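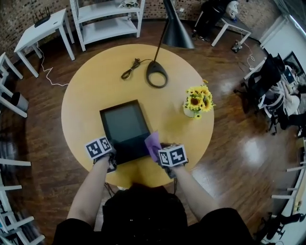
Tablet und Tisch abwischen, ohne Spezialmittel

Für Bildschirme wird inzwischen so ziemlich alles verkauft: Schaum, Gel, Sprays mit »Nano« im Namen. Ich habe drei davon ausprobiert und würde keines noch einmal kaufen. Ein sauberes Mikrofasertuch und etwas destilliertes Wasser reichen mir.

Sie brauchen: 2 Tücher, eines davon bleibt trocken.

1. Tablet ausschalten, Kabel abziehen, flach hinlegen.
2. Erst trocken wischen, ohne Druck. Sandkörner zerkratzen auch Glas, das angeblich nicht zerkratzt.
3. Tuch leicht anfeuchten und in Bahnen von oben nach unten wischen. Ob Kreise wirklich schlechter sind, wie überall steht, bezweifle ich, aber bei Bahnen lässt man weniger aus.
4. Ränder und Ecken mit einem Tuchzipfel nachgehen.
5. Mit dem trockenen Tuch nachwischen.

Beim Tisch bin ich noch misstrauischer. »Holzpflege« ist oft nur Duft mit Glanz, und auf hellen Flächen sieht man hinterher jede Schliere. 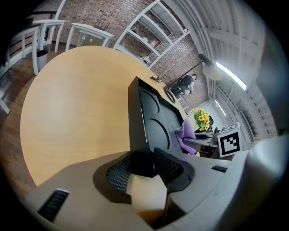 Räumen Sie die Platte vor dem Wischen wirklich leer. An der hellen Tischplatte liegt ganz am Rand noch ein kleines schwarzes Teil mit kurzem Kabel, und um so etwas wischt man gern herum. Nebelfeucht einmal rundum, dann trocken nach. Heike Kröger schwört auf Essig, ich lasse ihn bei geöltem Holz weg.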